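# Getting your money back on a dud appliance without losing your temper

I've had to take back or complain about a silly number of things over the years (a kettle, two toasters, a dishwasher that hummed at me) and I've become fairly good at it. My neighbour Iwona Baran worked a returns counter for ages and she taught me most of this over the fence.

First up, find the receipt before you do anything else. I keep mine in an old biscuit tin in the pantry, one envelope per room. The cheap thermal ones fade to nothing, so I photocopy them the week I buy something and staple the copy to the manual. Write the serial number on the front too, while the thing is still in its box and you're not lying on the kitchen floor with a torch!

Next, write down what's wrong in one sentence. "The door won't latch and it stops halfway through the rinse." If you can't get it into one sentence you'll ramble on the phone, and I say that as a champion rambler. Add the date it started and whether it happens every time.

Then ring early. I go for 9 am, cup of tea poured, notebook open.

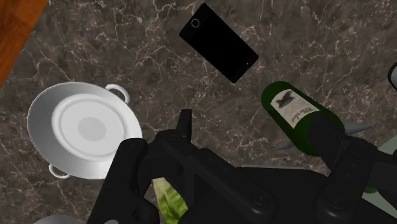 Get the name of whoever picks up and use it. When my dishwasher carked it I spoke to a lovely bloke called Gopinath, and having his name meant the second call took no time at all. Ask for a reference number as well and read it back. Mine ended in 164 and I'd written 146, so it's lucky I checked.

Say what you'd like to happen. Repair, replacement, refund, pick one! I used to just grumble and wait for an offer, and the offer was always a voucher. These days I say, "I'd like this repaired, please, and I'd like to know which day someone's coming," and then I stop talking. The stopping is the hard bit.

If you get nowhere, be polite and ask who you can put it to in writing. Keep the email short, attach the receipt copy, and give them a fair date to reply by. I allow two weeks.

One more from Iwona: clean the thing before it goes back. Empty the crumb tray, wipe the grease off the cord, tip the water out of the kettle. She reckoned people behind the counter were a lot keener to help when they weren't wearing somebody's breakfast.

And when someone does look after you, send a note to their boss. I sent one about Gopinath that same arvo, and he rang to say thanks.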